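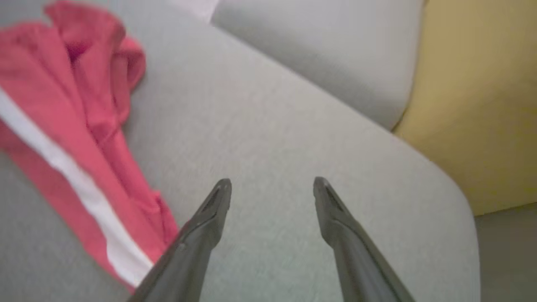

## 밝은 회색 소파와 사는 법: 에델트라우트 콜하제 씨 인터뷰

01/10/2024

에델트라우트 콜하제(Edeltraud Kohlhase) 씨는 천갈이 공방 '메르넨(Mernen)'을 운영합니다. 저는 한국어를 늦게 배운 사람이고, 콜하제 씨도 한국어가 모국어가 아닙니다. 그래서 우리는 천천히 이야기했습니다. 뜻이 분명하지 않은 말은 제가 다시 물어서 확인하고 적었습니다.

처음에 저는 색에 대해서 물었습니다. 연한 회색 천은 금방 더러워지지 않습니까?

"손님들도 모두 그것을 먼저 묻습니다. 저는 진한 남색도 똑같이 더러워진다고 대답합니다. 남색 위에는 먼지와 흰 실이 보이고, 연한 회색 위에는 커피가 보입니다. 집에서 무엇을 더 자주 흘리는지 생각하고 고르면 됩니다."

연한 회색은 빛에 따라서도 많이 달라진다고 합니다. 위에서 빛을 받는 앉는 쿠션은 거의 하얗게 보이고, 그늘이 지는 등받이는 같은 천이라도 조금 더 어둡게 보입니다. 이 차이 때문에 공방에 전화하는 손님이 있습니다.

"지난 7월에 어떤 분이 등받이 천이 다른 천이라고 하셨습니다. 제가 그 집에 가서 등받이 쿠션을 창문 앞으로 가져갔습니다. 같은 천이었습니다. 그분은 미안하다고 하시면서 차를 주셨고, 저는 그 소파에 앉아서 마셨습니다. 아주 조심해서 마셨습니다."

천의 이름은 '클릴라우(Clilau)'입니다. 공방에서 제일 많이 쓰는 천이고, 실이 가늘어서 표면이 매끈합니다. 콜하제 씨는 책상 위의 견본을 저에게 만지게 했습니다. 손톱으로 살짝 긁어도 실이 잘 걸리지 않았습니다.

"굵은 실로 짠 천도 예쁩니다. 그런데 고양이가 있는 집에는 권하지 않습니다. 클릴라우도 고양이를 이기지는 못하지만, 조금 더 오래 버팁니다."

### 틈을 청소하는 일

다음에는 앉는 쿠션과 등받이가 만나는 틈에 대해서 이야기했습니다. 콜하제 씨는 이 주제를 가장 좋아하는 것 같았습니다.

"소파를 청소한다고 말하는 사람은 보통 앉는 자리만 닦습니다. 저는 틈부터 시작합니다. 과자 가루, 동전, 머리핀이 다 거기로 갑니다. 가루를 그냥 두면 사람이 앉을 때마다 천을 문지릅니다. 사포와 비슷합니다."

순서를 물었더니 종이에 써 주었습니다. 먼저 한 손으로 등받이를 뒤로 밀어서 틈을 넓힙니다. 큰 물건은 손으로 꺼냅니다. 그다음에 청소기에 좁은 솔을 끼워서 한쪽 끝에서 다른 쪽 끝까지 천천히 지나갑니다. 앉는 자리는 마지막에 합니다. 이 일을 4주에 한 번 하면 충분하다고 합니다.

얼룩에 대해서는 말이 짧았습니다. "문지르지 마세요. 누르세요. 흰 수건으로 누르세요." 색이 있는 수건은 물이 빠질 수 있어서 쓰지 않습니다. 물은 200밀리리터 정도면 되고, 중성 세제는 3방울만 넣습니다. 먼저 보이지 않는 곳에 시험해 보고, 그다음에 얼룩의 바깥쪽에서 안쪽으로 누릅니다. 드라이어는 쓰지 말고 창문을 열어 두라고 했습니다.

### 둥근 모서리

이야기 중간에 트릴록 말호트라(Trilok Malhotra) 씨가 작업실에서 나왔습니다. 말호트라 씨는 쿠션의 속을 만듭니다. 저는 왜 둥글고 두꺼운 모서리를 좋아하는지 물었습니다.

"각이 있는 모서리는 처음에 멋있습니다. 하지만 사람은 일어날 때 모서리를 손으로 짚고, 아이들은 거기에 올라앉습니다. 각이 무너지면 누구 눈에나 보입니다. 둥근 모서리는 조금 눌려도 여전히 둥글게 보입니다."

말호트라 씨는 단단한 폼을 솜으로 3겹 감싼다고 설명했습니다. 솜이 너무 적으면 폼의 선이 천 밖으로 보이고, 너무 많으면 천에 주름이 생깁니다. 두 사람은 이 양에 대해서 지금도 의견이 다릅니다. 콜하제 씨는 솜을 줄이고 싶어 하고, 말호트라 씨는 그대로 두고 싶어 합니다.

"앉아 보면 제 말이 맞습니다." 말호트라 씨가 말했습니다.

"보면 제 말이 맞습니다." 콜하제 씨가 대답했습니다.

저는 마지막으로 소파를 새로 산 사람에게 무엇을 부탁하고 싶은지 물었습니다. 콜하제 씨는 자리를 바꿔 앉으라고 했습니다. 가족마다 자기 자리가 있어서 한쪽만 꺼지는 소파가 많다고 합니다. 쿠션을 떼어 낼 수 있으면 왼쪽과 오른쪽을 가끔 바꾸고, 떼어 낼 수 없으면 사람이 옮겨야 합니다.

"제 남편은 20년 가까이 같은 자리에 앉습니다. 저는 포기했습니다. 그 자리의 속만 따로 갈아 줍니다."

천 견본은 공방에 와서 만져 볼 수 있고, 집으로 빌려 가는 것도 됩니다. 콜하제 씨는 견본을 아침과 저녁에 한 번씩 거실에 놓고 보라고 권합니다.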